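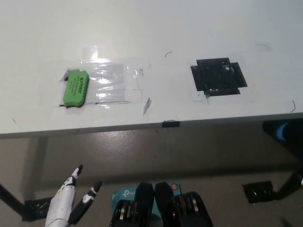
Jurgita Koppel thought she would hate it. In her first week on the packing floor with the new cells she told everyone at lunch that she had come to Sondico to work with people, and that if she wanted to be ignored all day she could have stayed home with her cat. Two years later she runs the floor's training program, and she still says the first month was too fast and too loud. We put her opinion at the top of this page because she asked us to, and because it's a fair way to start.

About Sondico

We are a packing and fulfillment company in Ukurham. We take in small goods from makers and importers (school supplies, desk items, network gear, craft kits, spare parts for things you forgot you owned), we check them, sort them, put them in boxes and send them on. There are 76 of us. Last year we handled 3,058 separate product lines, and a good many of those were items that fit in the palm of your hand.

Small things are hard! People outside the trade are often surprised by that. A pallet of identical cartons is easy to move with machines and has been for decades. An eraser, a cable tie and a folded instruction sheet going into the same bag is a different kind of job, and for most of our history it was done entirely by hand, standing up, for a whole shift. We were good at it, and we had the sore wrists to prove it.

How automation came in

We started with 2 robot cells at our Pimavach Street building, one for picking and placing small items and one for closing cartons. The plan was to have them running in a season. It took longer than that, and most of the extra time went into things we hadn't put in the plan at all, like what to do with returns, where the carts should park, and who gets called when a cell stops in the middle of an order.

The people who packed by hand turned out to be the best source of answers. They knew which bags cling together on a dry day and which boxes never quite close. They knew that one supplier's labels peel. So we made a simple rule early on and have kept it: no task moves to a robot until the people who do it now have written down how they do it, tried it next to the machine, and told us what it's getting wrong. Sometimes the list is short. Once it ran to four pages, and we left that task where it was.

What changed for the people here

The biggest change is in what a day looks like. A packer used to stay at one bench. Now the same person might set up a cell in the morning, pack mixed orders by hand until lunch, and spend the afternoon teaching a new item — showing the system where it goes, checking the placements, moving it a little, trying again. Teaching work is slow and fiddly and some of us love it. Others would much rather pack, and that's fine, because there is still plenty of packing to do.

Pay changed too. Everyone who completes cell training moves up a grade, and the grade stays with them even if they go back to the benches. We pay for the training hours at the normal rate. So far 68 of us have finished the first level, including the whole of the front office, who asked to join in and then got very competitive about it.

Some things got harder, and we would like to be open about those as well. The floor is noisier near the carton cell. Breaks were easier to take together when everybody's work stopped at the same moment, and for a while people drifted off one at a time and ate alone. We brought back a shared lunch with all the cells paused, and it costs us a bit of output, and we're keeping it. We also had a rough few months when the screens showed each person's count. The team disliked it from the first morning. The counts came down and they haven't gone back up.

Nobody has lost a job here over automation. Five people have changed jobs inside the company, and two of those jobs didn't exist before: cell lead and item teacher. We wrote the descriptions together with the first people to hold them, then rewrote them after half a year when it was clear we'd missed most of what they did.

Where the name comes from, and other questions

Sondico doesn't mean anything. The founders, the Paulauskas family, wanted something short enough to stencil on a crate. They still own the company and you will meet at least one of them on any visit, usually near the coffee.

Visiting and working with us

We open the Pimavach Street floor to visitors every March. The next open house is on 8 March 2025, and you're welcome to try teaching an item yourself — it is much more fun than it sounds, and much more difficult! Please wear closed shoes and tie back long hair.

We hire year-round for benches and cells. You don't need any experience with robots. Patience helps, and so does a habit of speaking up when something looks wrong. New starters spend their first two weeks packing by hand with an experienced partner before they go near a cell. Applications go to the front office in Ukurham, by mail or in person, and Jurgita reads every one of them.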